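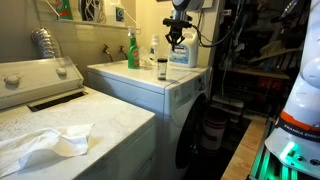 Hiding a clue in a mystery is the part I used to mess up every single time. I'd either wave it around like a flag or bury it so deep that my own sister felt cheated at the reveal. What finally helped was working with boring stuff, and I do mean boring! Take a washing machine lid with gray dust all over it. If your detective only grumbles about how grubby it is, the reader nods and moves on, and 15 chapters later you can ask who has been doing the laundry that the husband swore got done every morning.

So, step one: write the reveal first. Just the bare facts, a paragraph or so. My current one is set in a made-up town called Zernden, and the whole solution comes down to a landlady, Mrs. Kazlauskienė, lying about when she was home.

Step two: list everything your detective would have to notice to get there. Don't be clever yet. Write it like a grocery list and circle the two items the solution can't live without.

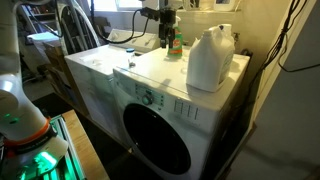 Those circled ones need to show up early, and they need to show up while something else is going on. I put mine in the middle of an argument about rent (readers love an argument). If the clue gets a paragraph all to itself, it's too loud, so squeeze it into a sentence that has another job.

Step three: give it company. A lone odd object sticks out a mile, so tuck yours in with other ordinary things and don't put it last, where the eye stops. A laundry shelf is great for this. You've got a green and red package of something, a bunch of white cords, a little box with a blue and green label, and if the cords are what matter, they go in the middle and the package gets the joke. 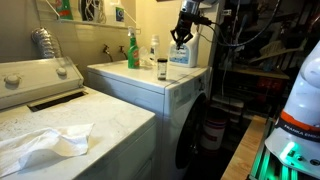

Repeating the clue once is step four, and please change how you do it the second time. Let a different character bump into it, or have it come up in dialogue. I leave 4000 words or more between the two mentions. You can even lean on the room itself: mention the silver vent hose behind the washer the first time because it looks ugly, and the second time because somebody wants to know what could be hidden back there.

Step five: hand it to a reader who doesn't know the ending. Benedita Vieira read my Zernden draft and guessed the landlady on page 27, which stung. We traced it to one adverb! I'd written that she "carefully" hung up her coat.

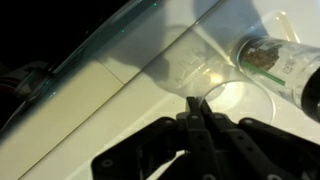
Red herrings come after all that, and I'd keep them small. A false clue still needs a real explanation, even a silly one, or people get mad at you. Say there's a clear plastic cup lying on its side, empty, and your detective is convinced it was poison. Fine, but by the end we should learn whose drink it was and why they left in a hurry. I write that explanation on the same day as the herring so I don't forget it, which has happened to me more than once.

Next time I'll get into alibis, which I still find really hard.

Posted in: Mystery & Suspense > Plotting
4 min read

Get new writing tips in your inbox. You can unsubscribe whenever you like.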